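Chapter 7
Liquids in Motion: Pouring, Filling and Flow from Vessels

After working through this chapter you should be able to:
state what is meant by viscosity and by steady flow;
explain why a bottle empties unevenly when it is turned too far;
use the outflow equation to estimate filling times;
read a flow record and mark where the flow changes type.

7.1 Why pouring deserves a chapter

Most of the liquid handled in daily life is moved by tilting one vessel over another. Tea, paint, cooking oil and medicine all pass through a spout or a neck at some stage. The physics is older than the pump and is harder to treat well, as several effects act together and none of them can be left out for long. Gravity drives the liquid down. Viscosity resists it. Surface tension holds the edge of the stream together and, at low speeds, pulls it back against the outside of the vessel. Air has to enter to take the place of what leaves.

Chapters 5 and 6 dealt with liquids at rest and with flow in full pipes. In both cases the shape of the liquid was fixed by solid walls. Here part of the surface is free, and its shape is one of the things to be found.

7.2 Terms used in this chapter

The lip is the part of the rim over which liquid leaves. The head is the vertical distance from the free surface inside the vessel down to the lip. The tilt is the angle between the axis of the vessel and the vertical, so that an upright bottle has a tilt of zero. The receiver is whatever the liquid falls into.
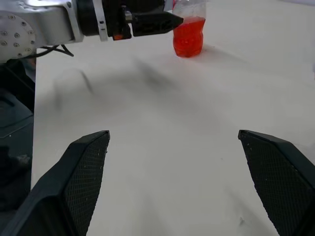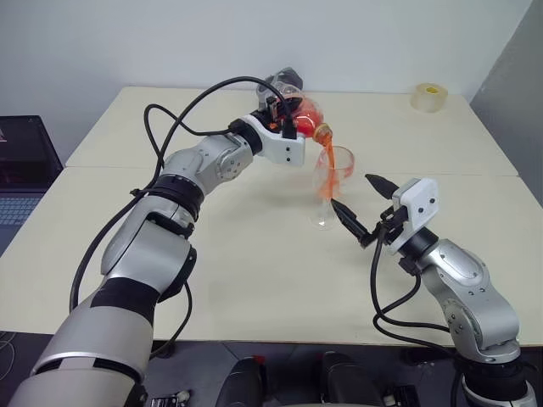
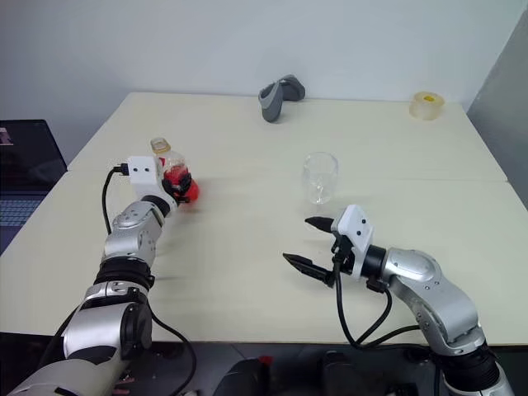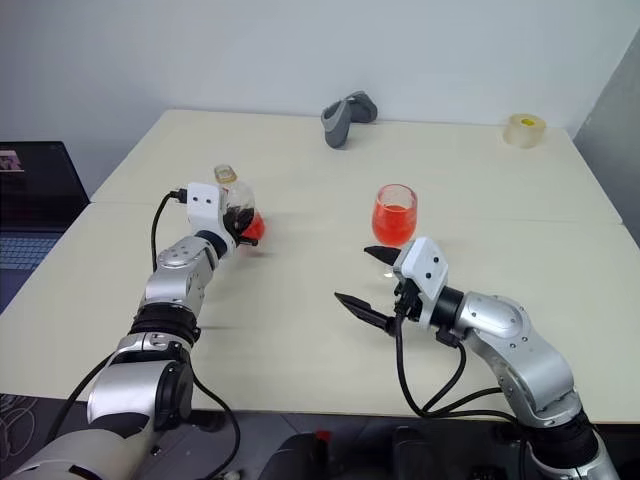
Flow is called steady when the head, the speed at the lip and the width of the stream do not change over the time of interest. A pour is never steady for long. The head falls as the vessel empties, and to hold the flow constant the tilt must be increased to match. People do this without thought, which is why the skill is easily overlooked in written accounts.

7.3 Air exchange and the uneven pour

Consider a narrow-necked bottle turned until the liquid fills the neck completely. Air can no longer pass in above the liquid. The pressure in the space behind the liquid drops as liquid leaves, and the flow slows. When the pressure difference is large enough a bubble forces its way in, the pressure recovers, and the flow rises sharply. The cycle then repeats. The sound it makes is commonly called glugging, and the term is used in this book for the flow as well as the noise.

At a smaller tilt the neck is only partly filled. Air enters along the top while liquid leaves along the bottom, and the flow is smooth. The change from one type to the other depends on the neck width, the viscosity and the speed of tilting. It is not sharp – a bottle may switch back and forth several times near the limit.

7.4 Worked data: the Liltcombe trials

The records used in this chapter come from a series of 256 pours made at Liltcombe with water and with a light sugar syrup. Each pour was made by hand over a balance, and the mass in the receiver was logged until the stream broke into drops. In 28 of the pours the log shows glugging from start to finish. A further 203 were smooth throughout. The rest changed type at least once and are taken up separately in Section 7.9, where the simple model fails.

Readers should note that the balance records mass received, and so lags the flow at the lip by the time of fall. For the heights used the lag is small, but it must be allowed for before any rate is worked out.

Exercise 7.1 asks you to find this lag for a fall of 0.2 m, taking the starting speed as zero.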